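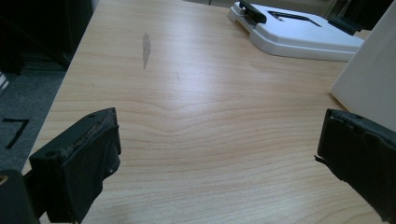

Wooden desktop. Note the greyish mark left of centre.

Section 3: Setting up your latch-lid box

This is the fun part! A good flat spot makes the whole job easier, so start with the desk.

1. Wipe the desktop along the grain. Go over any dull smudges twice.
2. Set the box down, open side up, with plenty of room on both sides.
3. Lay the lid flat behind it, handle facing up.
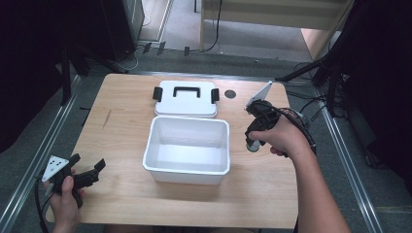 Lid at the back, open box in front, a latch clip at each side of the lid.

4. Check that the box is empty, then run a cloth around the inside walls and the rim.
5. Lower the lid squarely onto the rim and press the two black clips down together. What a satisfying snap!
6. Lift by the handle, just a little, to test the fit.

Caution: Don't force a clip. Lift the lid off and try again.

Note: Keep small bits away from any cable hole in your desk. They vanish in a flash!

Reader comments

Musa Nwosu: Step 5 sorted me out, I'd been doing one clip at a time. Cheers!
Antigoni Kourkoulas: Does the Rallis lid go on the same way?

Related
Labelling your boxes
Stacking and storing
Caring for wooden desktops

© Clamonura | Contact us | Back to top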